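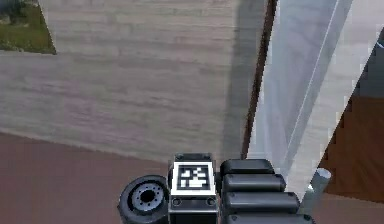

Figure 1. Computer-rendered view with a square black-and-white marker.

3.2 Reading marks in old woven borders

The borders in the Teixeira collection are a joy to work with. Each one repeats a small block of light and dark cells, and a weaver could carry that block in memory for years, changing a cell or two along the way. We coded 400 borders as plain grids, one cell per crossing of warp and weft, and compared every pair with the Tilix matching tool.

The result surprised us in the best way. Borders from Ider and Truvum, two valleys with no direct road between them, share 19 blocks exactly - down to the odd single cell that looks like a slip. Dénes Győri had suspected such a link from the dye recipes alone, and it is exciting to see the grids agree with him!

Worn corners remain a problem. Where more than 2 cells in a block were lost, we left the border out of the pair counts and kept it for the dye study in Section 4. Mirror images were treated as the same block, but turned ones were not, as turning a block on the loom calls for a fresh setup.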